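Turkton plugs away at the chores question
Fri 11 October

I've been asking the same thing since May: can a machine do the fiddly little jobs we all hate yet? So I drove out to Turkton to see the crew at Bridora, who've set up a bench and a black arm they call Yupanqui. The chore they're on at the moment is cables and USB hubs, the stuff behind every telly and shop counter in the country.

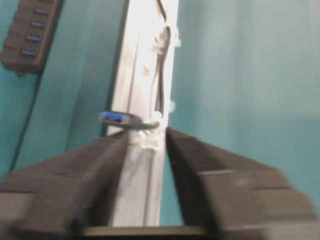
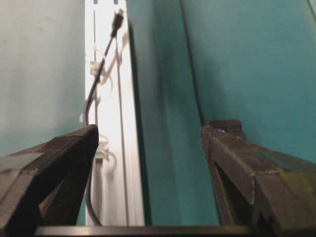
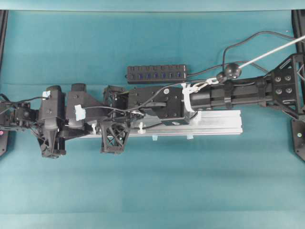 Two close views from the gripper, then the arm and the seven-port hub on the teal cloth.

I thought they'd have picked something grander, like folding sheets (my own pet hate). But a plug is a good test, they told me, as it only goes in one way and it'll happily wander off while you're lining it up. I get that wrong myself most mornings!

So, is it ready? Not by a long shot. Bridora's log had 2619 tries in it when I visited, and the crew want a lot more before they'll let it near a paying customer. Sinder, the hardware shop on the main street, has put its hand up for a trial behind the counter, which would run 30 days and cover just two jobs: plugging in chargers and tidying the leads after closing. No start date yet.

I'd have one at my place tomorrow if it did the dishes too. I did ask, and they laughed.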